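June, gone ten at night

Back late, writing this on the bed with a sandwich. Long day but a good one, I think. Want to get it down before I forget which run was which.

Teresa's number came through at lunch. 1,429 folds in the training set after cleaning, out of 1,884 recorded. She threw out everything where the operator stopped for more than a few seconds, and I argued for keeping those, because stopping to think is part of how people fold. She said fine, train both and we'll see. So we're training both. Two models now, Rirnis A (clean) and Rirnis B (everything). Silly names but they've stuck.

A finished first. Ran it all afternoon. T-shirts fine. Towels fine, boring even. Then the heavy stuff, which is what Azevedo wants to see in the report and what I've been putting off.

Denim is a pig. It springs back. You get a nice half fold and let go and the top layer creeps open a finger's width, and the next grasp point is wrong before the arm has even moved. A doesn't seem to notice. It goes where the fold should be. Out of 22 tries on heavy cloth it got 7 that I'd call done by our rule (rectangle, no layer sticking out past the tape width). Tomás says my rule is too strict and that his own jeans at home would fail it. Not the point!! but I did write a second, looser score next to it, so we have both.

Note for tomorrow, check whether the fails bunch up on the second fold or the last one. I think second. Didn't have time to go through the logs properly, only skimmed.

Tea with Tomás at four. He's read the Taston paper, the one where they press down on the fold for a moment before letting go. Annoyingly simple. We don't have a press in the demos at all, people just let go and smooth with the other side of the gripper if they bother. He wants to script it in as a fixed move after each fold. I'd rather collect fresh demos with the press in and let the model learn when. Slower, I know. Teresa will side with him, she always does on anything that saves a week.
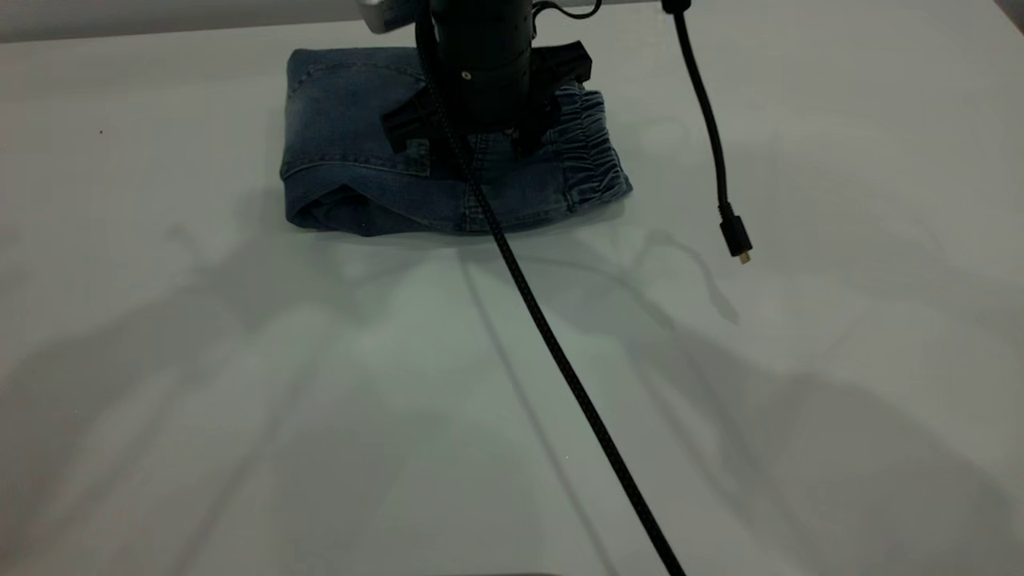 The cuffed pair is the worst of the lot for me. Gathered end is thick and bouncy, the rest is flat, so the height is different from one side to the other and the depth reading goes odd right where the fingers need to close. Tried lowering the approach by a bit, which helped on the cuff side and made it scrape on the other. Put it back. Might be worth having the height set from the cloth itself and not from the table. Wrote that on the board, big letters, so nobody wipes it.

B should be done training by the morning. If it beats A on denim I'm going to be unbearable. If it doesn't then the pauses were just noise and Teresa gets to be unbearable instead.

Still to do: send Clatesetti the loose/strict table, they've asked twice. Rename the log folders, they're a mess. Ask about the spare gripper pads. Ring mum.

Eyes going. Alarm for half six, want to start B befor the others get in.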